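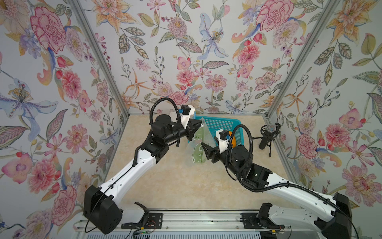 Fruit bags are back at the Borville market hall

19/11/2018

If you've been missing the little bagged fruit table at the Borville market hall, good news — it's back, and it's staying through the winter. I stopped by before lunch and came home with far more oranges than one person needs.

The idea hasn't changed since it started in July. You pick your fruit, it goes into a see-through bag, and you pay one price for the bag no matter what's inside. Dwynwen Maddocks, who took over the table from the Wei family this fall, told me they packed 1,760 bags over the summer and ran out of mangoes more than once. "People come for the oranges and then they smell the mangoes," she said, and yes, that is exactly what happened to me.

Dwynwen likes the bags with a bit of green printing on them, and I have to agree that orange looks wonderful against green. Her one packing rule is heavy fruit first, soft fruit last, and never squeeze the air out by pressing on the fruit (I have ruined a perfectly good mango that way).
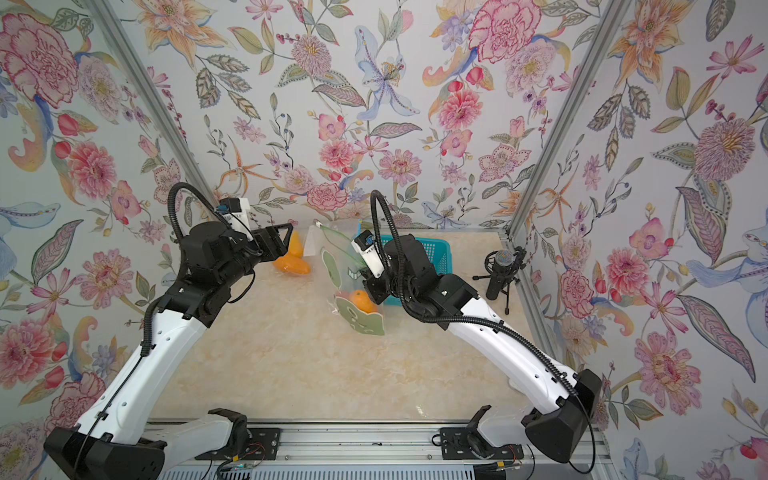 Mango-shaped object and orange, with a clear bag and a turquoise basket on the marble-patterned tabletop.

Mangoes cost a little extra until the next delivery comes in from Statton. Jui-lin Kuo, who handles the orders, is hoping for 300 of them, plus nearly 900 oranges, and says the pears will have to wait until there's more room in the cold store. I asked about persimmons too and got a firm maybe!

You can bring your own bag if it's clean and you can see through it. Baskets are fine for carrying your fruit around the hall, but please leave them by the door when you go — 146 of them have wandered off since the summer, and Jui-lin would really like a few back.

The table is at the Wena Street end of the hall, past the bakery, and it opens at nine. Bring small bills if you have them.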